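How to Set Up and Run a Two-Arm Umbrella Demonstration for an Open Day

This guide covers the two-arm cell as we ran it at the Gurthorpe open day in June. It assumes that the arms are already mounted, homed and talking to the controller, and that you have an operator who has handled cloth with them before. The task is an umbrella: find the fabric, take hold of it with both grippers, work it on the table, and present it open to visitors. Rigid blocks are easier, but people walk past them.

1. Lay out the bench

Clear the left and center of the table. Background objects are useful for scale and for testing whether the operator keeps the arms where they belong, but keep them to the rear right. We use a mug and a woven tray. Leave a strip of bare table between them so that a stray elbow movement doesn't push one into the other.

Check the cable loops at both wrists before powering up. Run each wrist joint slowly through its working range with the gripper closed. If a loop tightens before the joint stops, re-route it now. It will not be easier with people watching.

2. Set the limits

For a public session we run at reduced speed. On our controller (a Clirlow unit, older firmware) the speed field takes a value up to 500, and we enter 238. Anything above 400 makes the forearms overshoot slightly on a reversal, and visitors step back when they see it. Save the profile under a separate name so the lab settings stay untouched.

Set the minimum gap between the wrists to zero for this task. The default will stop both arms before the fingers can share a piece of cloth.
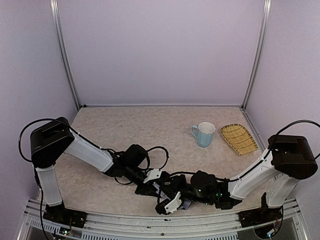
With the gap at zero, collision protection depends on the operator. Move one arm at a time until both fingertips are close to the fabric, then bring the second in at the lowest speed step. Do not command both grippers to close together. Close one, confirm that it holds, then close the other.

3. Pick up the fabric

Pick from a fold. Flat cloth gives the fingers nothing to close on, and pressing harder only drags it across the table. If there is no fold, make one: set a fingertip down lightly, draw it a short way toward the front edge, and the fabric will ridge up ahead of it.

Use the wrist view for this step. The fixed view is good for gross position, but when the grippers are close together they hide the cloth. Look for three things in the wrist view:

- the fingertip is in contact with fabric, with no bare table under it
- the fold lies between the fingers and not beside them
- no seam is caught at an angle, as a thick seam will hold the fingers apart

Worn fingertips still grip, but inconsistently. We replace printed fingers between events and never during one. 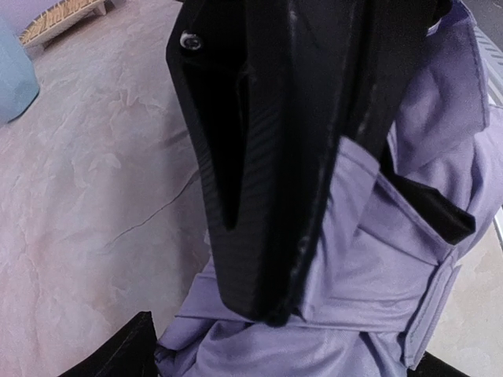
How long should a visitor slot be?
Plan on almost 2 minutes of arm movement per attempt and leave the same again for questions. If an attempt stalls, stop it, reset the cloth by hand with the arms disabled, and start over.

4. Present the open umbrella

An open umbrella takes up most of the cell, so decide where the arms will go before the canopy is up. Park both low and out to the sides, with the forearms clear of the ribs. The rib tips are the part that catches. Approach them from below the hem, never from above, and keep cable loops behind the joint housings where possible.

Rest the umbrella top side up with the handle on the table. Creases in the canopy do no harm. At this stage the fixed view loses the back of the table completely, so treat everything behind the canopy as unknown and make no rearward moves until it has been lifted away.
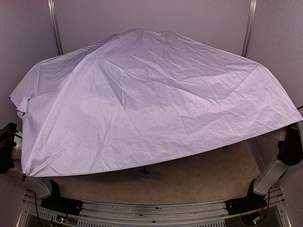

Open canopy on the bench, one arm at either side.

5. Shut down

Disable the arms before anyone reaches in for the umbrella. Open the grippers first if they are holding anything. Restore the lab profile, put the wrist gap back to its default, and write both changes in the log. At Gurthorpe we forgot the second one, and the Trurkuston group spent a morning looking for a fault that was a setting.

Comments (3)

Moodley: What do you do about thin nylon? Ours slides out whenever the second arm pulls.

Karim Lamrani: Take a deeper fold and lower the pull speed on the second arm. Rubber tape on the fingertips helped us for a while, then it started peeling.

benchrat: Zero wrist gap makes me nervous. We left ours at the smallest nonzero step and can still do dish towels that way.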